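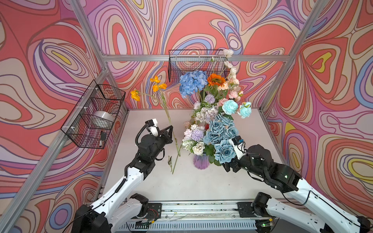 3.2 Container type and bouquet proportion

The survey described in Section 3.1 returned 1,648 usable records of artificial flower arrangements kept in homes, offices and waiting areas. Each record consists of a short owner questionnaire and a set of dimensions taken by the owner with a paper tape supplied by us. Records that lacked either the height of the container or the height of the whole arrangement were removed before any coding was done.

Containers were assigned to one of four classes: clear glass, colored glass, ceramic, and other. The last class took in baskets, metal pails and tins. Surface relief (ribbed, cut, molded or plain) was coded as a separate variable. In an earlier scheme by Kakakhel it had been folded into the material class, and ribbed glass could not be compared with ribbed ceramic. Filler was coded as present or absent, with no attempt to separate sand, gravel and foam, as owners in the pilot used these terms loosely.

Proportion was expressed as the ratio of total height to container height. Florists' manuals for cut flowers commonly advise that stems rise to one and a half or two times the height of the vase. Artificial stems are under no such limit. They carry no water, the wire core can be bent at any point, and many are sold at a fixed length that owners do not trim. A large bouquet in a small vase, such as the one in the purple ribbed glass vase in Figure 2, is therefore a normal case in our data and was not treated as an outlier. Arrangements with a ratio above 2 were labeled top-heavy. The label refers to proportion only and makes no claim about mass, which was not recorded.

Spread was measured at the widest point of the bouquet, with the arrangement left as the owner normally kept it. We considered asking owners to fluff the stems to a standard shape before measuring. The pilot showed that this instruction produced larger differences between owners than it removed, and it was dropped.

Two coders worked through the full set independently. Tanveer Kakakhel coded container class and surface relief from the questionnaire text, and a second coder repeated the work without access to the first set of codes. Where the codes differed, the record was set aside and settled by discussion. Most differences involved frosted glass, which the questionnaire did not list, and which owners entered under both clear and colored glass. All frosted containers were moved to colored glass in the final file.

The sample was divided by point of purchase. Arrangements bought ready-made from Kokel or Julness formed the first group, and arrangements put together by the owner from single stems formed the second. The Monholm records were kept apart from both, as that retailer sells the bouquet and the vase separately but displays them as a set, and owners did not agree on whether such a purchase was ready-made. They enter the pooled analysis but not the comparison between groups.

Owner age was limited to the range covered by the recruitment panel, with an upper bound of 70. Owners over 65 were more likely to leave the filler question blank, and a missing-value indicator was included in all models that use this variable. Season was handled in a similar way. Records collected in November contained many holiday arrangements, and a term for month of collection was added.

Dust was rated by the owner on a five-point scale. The wording follows Sugawara, with one change: the phrase "needs cleaning" was replaced by "has visible dust," as the original wording asks for a judgment about the owner's own housekeeping. Ratings given under the two wordings are not interchangeable, and no comparison with Sugawara's published values is made in Section 4.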